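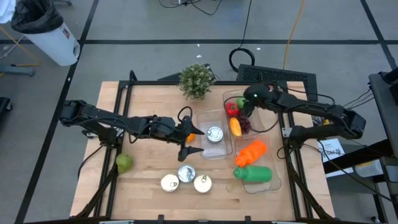

## Sorting your groceries into the trays

Now that your Plarine trays are rinsed and dried, it's time for the part most people enjoy, which is giving everything a home. Set aside a quiet quarter of an hour (a Wednesday evening after shopping is lovely for this) and clear yourself a good stretch of table.

1. Lay the three clear trays on the table with a hand's width between them, so you can lift any one of them without bumping its neighbor.
2. Choose one tray for produce. Grapes, tomatoes, mangoes and other loose fruit can all share it quite happily. Put the heavier pieces in first and settle the grapes in last, on top or off to one side where they won't get squashed.
3. Use the second tray for cans, and stand them upright with the pull-tabs facing up. Go ahead and leave the extras on the table for the moment; you'll come back to them in step 5.
4. Lay your bottles on their sides in the third tray. If one is a bit too long, try it corner to corner before you give up on it!
5. Add the remaining cans one at a time, and stop when the tray feels awkward to lift with both hands.

**Note:** The small Prulex tray (part 413) is a little shallower than the others. It's fine for fruit, but tall cans may tip when you carry it.

**Caution:** Tighten every cap before laying a bottle down. Do not stack a filled tray on top of fresh produce.

If you'd like lids, order part 854 for the rounded trays, then turn to "Moving Trays to the Shelf."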